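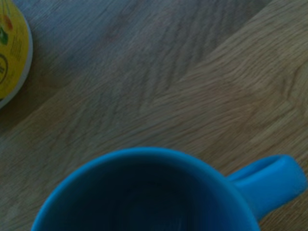 # Why Does a Mug Have a Handle?

You've probably never thanked a mug handle. Most people don't. Now might be a good time to start.

A blue mug like this one has two jobs. The first is holding your drink. The second is letting you hold the drink without yelling "OW!" and frightening the cat. The round part takes care of the first job. The chunky loop on the side does the second.

## Where the heat goes

Heat likes to travel. Pour hot cocoa into a mug and the heat moves out of the cocoa and into the walls. If you wrap your hands around the walls, it moves into you next. It doesn't ask first.

The handle gets some heat too, but much less. It touches the mug only where its two ends join on, so there isn't much of a road for the heat to travel along. There is also air on every side of it, and that helps it stay cool. Your fingers go through the gap and everyone stays friends.

Water boils at 100 degrees Celsius, by the way. Fingers give up long before that.

## Why ceramic?

Ceramic is clay that has been baked in a very hot oven called a kiln. Before baking, clay is squishy and will happily turn into a worm, a hat or a bad sculpture of your brother. After baking, it is hard and has no more plans to change.

Heat moves through ceramic more slowly than through metal. That's why soup in a metal cup can burn your lips while the soup itself is still deciding what to do.

The shiny color is usually glaze, a thin glassy coat that is melted on in the kiln. It also keeps drinks from soaking into the clay.

## Try it

Ask a grown-up to fill a mug with warm (not hot!) tap water. Wait 4 minutes. Touch the side, then the handle. Which one feels warmer?

Write down your answer, then pour the water on a plant.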